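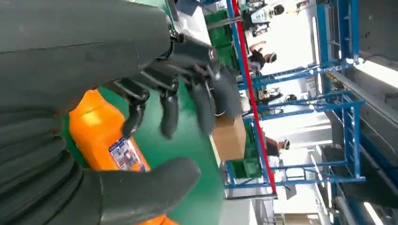
To: Nellwood Residents list
Subject: Re: Change of address and the new county ID cards

Replying below to the questions from Monday's digest, as I went through the whole thing last week for my household and for my mother's.

> Has anyone managed to change their address on the new county resident card
> yet? We moved from Brernska to Nellwood in February and the card still shows
> the old street. The website says to "present updated proof at the point of
> enrollment" but we enrolled in Brernska and that office has closed. Do we
> have to start over? Also, my son was under 16 when we enrolled and I was
> told he needs to go back. Does he keep the same number? And is the bus pass
> tied to the card or to the address? I tried the phone line twice and gave up.

You don't have to start over. The record is held by the county and any office can open it, including the one in Nellwood on the ground floor of the library building. What you need is the address update form, which is a different form from the enrollment one. The two look almost the same and the rack by the door only had enrollment forms when I was there. Ask for the update form at the counter. If you fill in the enrollment form by mistake they will hand it back to you, and you go to the end of the line.

For proof of address they took a lease and a water bill. They would not take a bank statement I had printed at home. A bank statement mailed to you is fine, according to the clerk, but it has to show the new address in full, with the unit number if you have one. My mother's lease left off the unit number, so she had to go back with a letter from the building office. The letter needs a signature and the date she moved in. It does not need to be notarized.

Each adult has to bring their own proof. A couple ahead of us had one electric bill in one name and only one of them could be processed. If everything at your place is in one person's name, the other person can use a household statement, signed by both of you at the counter. That means you both have to be present. They will not accept one that was signed ahead of time.

On your son: yes, he has to go back once he turns 16, and he keeps the same number. They take a new photo and fingerprints and print a new card. The old card stops working the day the new one is issued. A parent needs to come along if he is still under 18. Bring his old card, because there is a fee to replace it if you can't hand it in. If he has his birthday coming up soon I would do the address change and the renewal in one visit. It is the same counter and they will do both, but say so when you sign in, or you will get one slot only.

The bus pass is tied to the card number. It kept working for me through the address change with no gap. The exception is the reduced fare for seniors, which goes by zone, and the zone comes from the address. My mother's dropped off for a few days and then came back without us doing anything. She paid full fare in between and has not asked for it back.

Library borrowing is separate. The library keeps its own record of your address and you have to tell them yourself at the desk upstairs.

Hours and waiting: the office opens at 9 and the sign-in sheet goes out a little before that. Wednesday is the only day they stay open into the evening, and it was busy. We went in the morning and were out in under 2 hours for the two of us. The clerk said they had over 400 address changes waiting to be entered from when the Brernska office closed, and that mailed forms are handled after the people who come in. If you mailed yours back in February, it may be in that pile. I would go in person and tell them a mailed form exists so that it doesn't get entered twice.

The new card comes by regular mail. Until then they give you a paper slip with a stamp on it. The pharmacy accepted the slip. The recycling center did not, and wanted to see a card with a Nellwood address.

One thing I could not get an answer on is whether a P.O. box can be used as the mailing address while the street address stays on the card. There is a line for it on the form but the clerk told me to leave it blank. If anyone has had a card sent to a box, please post to the list.

I have two spare copies of the update form and can leave them at the front desk of our building if that helps.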